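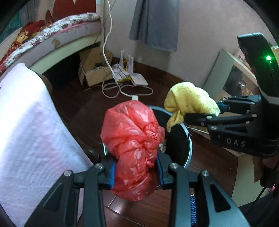 # Visit report: Ulier, household waste at source and at the sorting hall

3 Sep 2024. Two sites: the Prieto house (upper lane, Ulier) and the Wovberg sorting hall (river side). Written up for the Amel programme on room-level waste. The April visit covered kitchens and shared yards. This one covers bedrooms and the route from bedroom bin to hall.

## Getting there

Ulier is reached by the valley line and then on foot. The lane to the Prieto house is steep and unpaved for the last 200 metres, and the collection vehicle does not come up it. Households carry their sacks down to a fenced point at the bottom. There are two skips at the fenced point, one for mixed waste and one for dry recyclables. The lid of the second was stiff and needed both hands, which is awkward for anyone arriving with a sack.

There is no shelter at the point. Card left outside the skip after rain is refused by the crew. The sign giving the collection hours had faded and could be read only from close up.

## The Prieto house

### Room and layout

The room visited is a bedroom in daily use. It has a dark reddish-brown wooden floor, pale pink walls, a bed with a red patterned cover, a small table with a cloth reaching the floor, and a light wooden cabinet. The network equipment stands on the floor near the bed: a white router with antennas, a power strip and a good deal of loose cable. An open cardboard box stands beside it.

Floor layout matters for the bin. Loops of cable on the floorboards are an obstacle to sweeping and catch small waste. The recommendation made in April for the shared rooms (cables gathered and raised off the floor, box closed or removed) applies here without change. One long white lead runs down the wall and could be clipped in place.

The bin is round and black with a paler rim, and it stands directly on the floor. It has no lid in use. Open bins of this pattern are common in Ulier and suit a bedroom well enough, provided food packaging is kept out or emptied the same day.

### Items handled

The activity observed was an ordinary clearing of small items. The following were noted, with the Amel category for each.

- Red plastic bag, crumpled and knotted. Mixed waste. A knotted bag is treated as closed at the hall and is not opened, so anything recyclable inside is lost. The guidance is to leave bags untied until they are known to hold only residual waste.
- White paper tissue. Mixed waste. Tissue fibre is too short for the Wovberg paper line and is not wanted there in any condition.
- Milk carton, printed in red and black with Chinese characters and small pictures of grains and nuts. Composite carton stream, if empty. Cartons should be opened out, rinsed and pressed flat.
- Yellow cloth towel. Textile. Usable cloth goes to the textile cage at the fenced point and worn cloth is cut down for cleaning rags. Textile in the mixed skip winds round the conveyor shafts, and Wovberg gives it as the most frequent cause of stoppages.
- White packing foam sheet, kept upright over a dark chair. Reusable as it stands. There is no foam stream in Ulier. If it has to be discarded it goes to mixed waste, cut into pieces.

The table held several further small packs, among them a yellow package and a small white carton with green markings. These were not categorised.
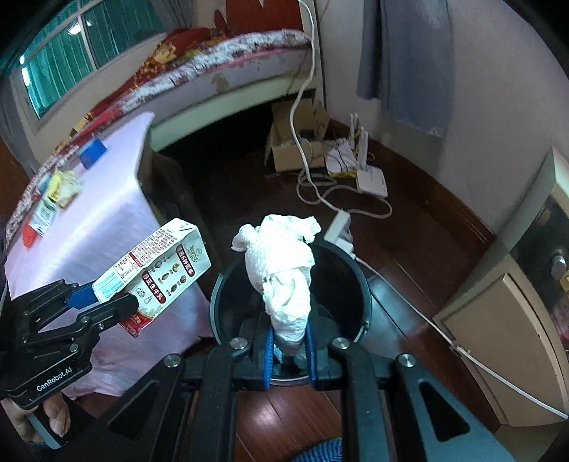 *Prieto house, bedroom. Paper tissue over the round bin, milk carton to the left.*

### Remarks on the method

The Amel sheet asks for each item to be assigned before it reaches the bin. In a bedroom with a single bin this is a weak instruction. The nearest recycling container is downstairs, and the sheet does not say where a carton should wait in the meantime. Two arrangements were discussed:

1. A second container beside the first. Simple, but it takes floor space between bed and cabinet, where there is little to spare.
2. A fabric bag hung on the side of the cabinet, for dry items only, carried down with the mixed waste. This needs no floor space and can be washed.

The second is preferred. It should be tried in more than one household before it is written into the sheet. A bag with a capacity above 20 litres would hang too low to clear the floor in most of the rooms seen so far.

Liners were also discussed. The 30-litre liner issued by the district is large for a small round bin and folds a long way down the outside, so that the bin tips when it is pulled out. A smaller liner is sold in the village shop but at a higher unit price. Some households use no liner in the bedroom and empty the bin into the kitchen sack. That works with tissue and dry wrappers and badly with anything else.

On drink cartons in particular, the sheet should say more. The present text reads "cartons: recycle". It does not mention draining or flattening, and it leaves open what to do with a straw or a plastic cap. Wovberg accepts caps left on. Straws should be pushed inside or put in mixed waste.

## The Wovberg sorting hall

The hall is a single-storey steel building with one tipping bay, one picking belt and a baler. Rated intake is 3000 kg per shift. Visitors enter by the side door, sign in, and are issued with a vest and ear protection. The tour follows a painted walkway along the length of the belt and takes 20 minutes.

### Tipping and picking

Mixed loads from the upper lanes are tipped separately from the river-side loads. They arrive denser, having been compressed in the sacks on the way down. Sacks are split by a toothed drum. Small knotted bags of the carrier type pass through the teeth unopened and go straight to residual, which agrees with the note on the red bag above.

Pickers stand on one side of the belt only. The order of removal is card, cartons, rigid plastic, metal. Film is not picked. Belt speed is set by the first picker and was low during the visit. Lighting over the belt was good. Lighting at the baler was poor, and bale labels are written there by hand.

### Cartons

Cartons are baled once 200 kg has accumulated in the cage. The cage was part full. Flattened cartons stay on the belt and are easy to take. Cartons that arrive whole roll, and a share of them is missed. Residual milk is a hygiene matter in the warm months, and the cage area is hosed down at the end of each shift.

Printed language makes no difference to sorting. Pickers go by shape and by the feel of the board, and imported packs are handled with the local ones.

### Textile

A pile of cloth removed from the drum lay next to the maintenance bench: towels, a sheet, lengths of knitted material. It is cut out with a hooked knife when the drum is locked off. A printed notice on textile, to go up at the fenced point, has been drafted and was shown to us. The wording is clear. The type is too small for outdoor use.

## Points to carry forward

- Amel sheet: add draining and flattening for cartons, and a line on caps and straws.
- Amel sheet: replace "bag waste securely" with an instruction to leave small bags untied. The present phrase encourages knotting.
- Bedroom trial of the hanging bag, washable fabric, dry items only.
- Ask the district whether a smaller liner can be issued on the same terms.
- Fenced point: skip lid to be greased, hours sign to be renewed, textile notice to be reset in larger type.
- Wovberg: request stoppage records for the drum, split by cause, from April onward.
- Foam: no outlet identified. Wovberg is to ask its card buyer whether clean sheet foam can travel with the card bales.

## Practical notes for the next visit

The valley line runs less often after midday, and both sites should be seen in the morning. Shoes are removed at the Prieto house. Closed boots are required at the hall, so a change of footwear has to be carried. Drinking water is available at the hall but not at the fenced point. The scale used in April reads low on a soft surface and should be set on a board, which was not brought this time. No weights are therefore given for the bedroom items.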